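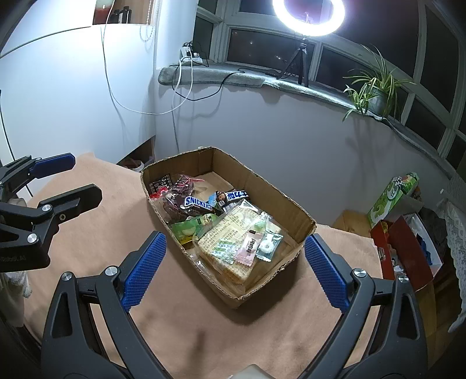 Figure 1. Assorted packaged snacks in an open corrugated tray on a cloth-covered table.

Packing Mixed Snacks in Open Trays: A Study of Layout, Fill and Retrieval

Project report submitted for the course Introduction to Packaging and Storage
Jikwood College, Department of Applied Logistics
March

Abstract

This report presents the results of a student project on the packing of small, individually wrapped foods in shallow cardboard trays. The project was carried out for the student snack counter at Caputo Hall, where goods of different shapes and sizes are kept together in open boxes. Three packing layouts were compared with respect to use of floor area, damage to fragile items and the time needed to find a requested item. The layout in which large flat packages were placed first and bars were laid in a single direction gave the best overall results. Recommendations for the counter are given in Section 6.

1. Introduction

The snack counter at Caputo Hall is run by students and is open during the evening study period. Goods arrive in closed cartons and are moved to open trays before they are offered for sale. The trays are reused from deliveries. Their top flaps are removed, and they are kept in service until the walls no longer stand upright.

Before the project began, no written method existed for filling a tray. Each person on duty packed according to habit, and the same selection of goods could take up one tray on one evening and two on the next. Customers also reported that wafers at the bottom of a tray were often broken. The department accepted the counter as a suitable subject for a small practical study.

The project had the following aims:

To describe how mixed snacks are packed at present.
To compare three layouts under the same conditions.
To propose a written method that new staff can follow without training.

2. Background

Most guidance on carton packing assumes that all items in a box are alike. Identical items can be stacked in rows, and the number that will fit can be calculated in advance. A mixed tray does not allow this. Figure 1 gives an impression of the variety involved: a Snickers bar, a second chocolate bar with Chinese characters on its wrapper, a bulging clear bag of dark red dried food, a bright green packet and a large clear package of rectangular wafer biscuits share a single tray. The pile occupies the left and front of the tray, and the back right of the floor remains free.

For the purposes of this report, items were divided into three classes. Rigid items are those that keep their shape when handled, such as chocolate bars. Soft items are bags and pouches whose contents can shift. Fragile items are those whose contents break under load, chiefly wafers and thin biscuits. Some products belong to two classes. A bag of thin crackers, for example, is both soft and fragile, and was treated as fragile throughout.

3. Materials and Method

3.1 Trays

All trays were single-wall corrugated boxes of the size supplied by the wholesaler Vonska. Each tray had its flaps cut away before use. Trays with a torn rim were accepted, as this is the normal condition of the trays at the counter. Trays with a split corner were rejected. The work was done on a table covered with a soft cloth, which kept the trays from sliding.

3.2 Goods

The goods were taken from the ordinary stock of the counter. A total of 176 trays were packed over the course of the project. The same selection list was used for every tray within a trial so that results could be compared. Items found to be damaged before packing were set aside and replaced.

3.3 Layouts

Layout A was the free layout. The packer received no instruction and placed items in any order until the list was complete.

Layout B was the grouped layout. Items of the same class were placed together, with rigid items at the back, soft items in the middle and fragile items at the front.

Layout C was the base layout. The largest flat package was placed first, against one corner. Bars were then laid beside it in one direction, and soft bags were used to fill the remaining gaps. Nothing was placed on top of a fragile item.

3.4 Measurements

The floor area left free was measured with a card grid held over the tray. Broken items were recorded after the tray had been carried from the packing table to the counter and back. Retrieval time was measured with a stopwatch, from the moment an item was named until it was lifted clear of the rim. The full set of trials produced 1695 retrieval records.

4. Results

Layout A gave the widest spread of results. Some trays were packed as closely as those of Layout C, while others had a high pile at one end and bare floor at the other. Piling was most common when the packer stood at a corner of the table and worked from one side only. Broken wafers were found more often in this layout than in either of the others.

Layout B gave the shortest retrieval times. Packers and customers quickly learned where each class of item was kept. The layout used the floor poorly, however. Bags placed in the middle spread sideways and pushed the bars against the back wall, and a second tray was sometimes required to complete the list.

Layout C left the most free floor in a single usable area. Breakage was low in all trials. Retrieval was slightly slower than in Layout B for small dark packets, which tended to slip between larger items and were hard to see against the wrappers of chocolate bars.

5. Discussion

The results suggest that the first item placed in a tray has a strong effect on everything that follows. When a large flat package is set down first, its edges provide a straight line for the bars. When it is added late, it generally comes to rest at an angle on top of other goods, and its contents carry the strain.

Labeling had a greater influence than was expected. Items whose printed face was turned upward were found sooner in every layout. This was especially true of imported goods, which several packers could recognize by color or picture but could not name from the text. The method sheet should therefore identify such goods by the color of the packet as well as by product name.

Two limitations should be noted. First, the packers became faster as the project continued, and the later trials of each layout benefited from this. Second, only one size of tray was tested. A deeper box would permit stacking, and the conclusions of this report should not be applied to it without further work.

An attempt to test cardboard dividers supplied by Arolitz was abandoned after 3 trials. The dividers were taller than the walls of the tray and had to be trimmed by hand, and the time available did not allow this for the full series.

6. Recommendations

The project group recommends that the counter adopt Layout C with the following written instructions:

Set the tray on a cloth or mat.
Place the largest flat package in one corner, printed face up.
Lay all bars in the same direction beside it.
Fill the gaps with soft bags.
Keep small packets along the open side, where they can be seen.
Do not place anything on wafers or thin biscuits.
Leave any free floor in one area for restocking.

Trays should be checked weekly. A torn rim does not require replacement, but a tray with a split corner should be flattened and recycled.

7. Further Work

A follow-up project could repeat the trials with deeper boxes and trimmed dividers. It would also be useful to observe how the layout of a tray changes during an evening of sales, as the present study examined trays only in their newly packed state. The measurement sheets and the card grid have been left with the department for use by later groups.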